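Flernum Surface Notes - README

Flernum is a text dataset of 3000 short notes on the care and wear of household surfaces. Notes were typed from Wirnach workshop ledgers and split into 10 files of plain text, one note per line. Spelling was left as found. Duplicates were removed before the split - near-duplicates were not.
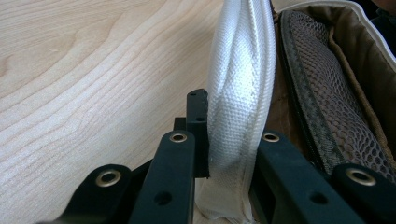

One Sesteck reader objects that near-duplicates inflate the counts for oiling and waxing, and asks for a flag column in the next release.

A flag column is planned for May. Until then, filter on the first eight words of each note. The test set holds 1000 notes and shares no ledger with the training files. Labels cover material, finish and type of wear; blank labels mean the ledger gave none.

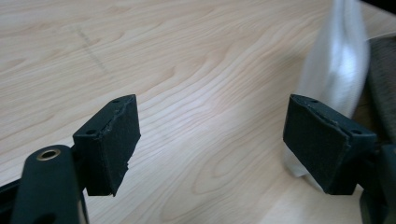 Fig. 2. Pale wood surface with wavy grain.

Known gaps: stone and tile are thinly covered.

Contact: Hordiienko, dataset maintainer | © Wirnach | Back to top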